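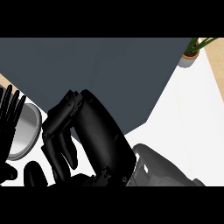 Dark grey surface beside a pale floor.

Skarkine – Countertop Installer (full-time, Drarholm)

Skarkine fits kitchen and laundry benchtops in new homes and rentals. The position covers site measuring, templating, cutting sink openings and sealing joins. Work is done in teams of 2, mostly within 30 km of the Drarholm workshop.

Requirements: trade certificate or equivalent experience, current driver's licence, ability to read shop drawings in millimetres. Experience with the Bronia edge profile is an asset but training is provided. 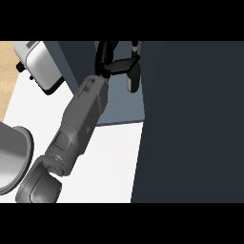
White countertop, seen from above the work area.

Conditions: hourly rate according to trade level, tool allowance of $2,000 per year, 10 paid personal days. Overtime is offered in January – it is not compulsory.

Send a résumé and a copy of your certificate to the Drarholm office. Applications without a certificate number will not be processed.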